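Plalter Desk

Plalter Desk is a tabletop manipulation kit sold by Clorkell, a supplier of teaching and laboratory equipment. It consists of a single arm with a two-finger gripper, a fixed camera, a smaller camera mounted at the wrist, and a license for the Kavow control software. The kit is intended for colleges and small research groups.

History

Development was led by Thabiso Oosthuizen, who had earlier worked on sorting equipment at Andreadis. The first units were shipped on February 19, 2022. A revised edition followed in July of the next year, with a stiffer base and a shorter setup procedure.

Contents and licensing

The standard package includes 50 practice tasks, most of them concerned with stationery and printed matter. Kavow stores up to 2000 recorded runs on the supplied drive; the extended license raises the limit to 4000. The printed manual has 214 pages and is also supplied as a file. Replacement finger pads are sold separately.

Desk-clearing tasks

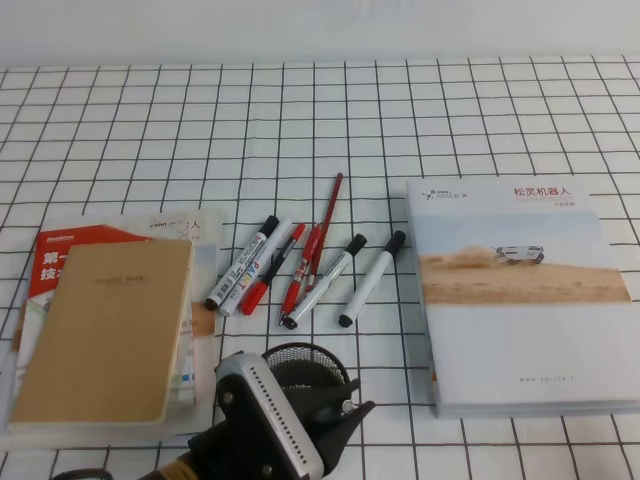
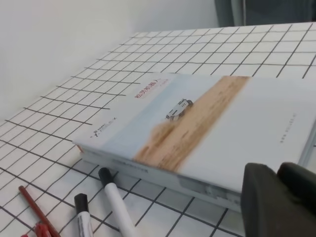 Clorkell groups the practice tasks by difficulty, and desk clearing belongs to the upper level. The operator guides the arm through each task several times before Kavow attempts it alone. Thin items such as markers and pencils call for a precise approach angle, and a spread with the tips facing different ways, as among the writing tools beside the mesh pen holder, requires the wrist to turn between one grasp and the next. Thick paperbound volumes are treated as a separate class, and the manual advises lifting them by the spine. Users may add objects of their own, provided that each is entered in the object list before recording begins.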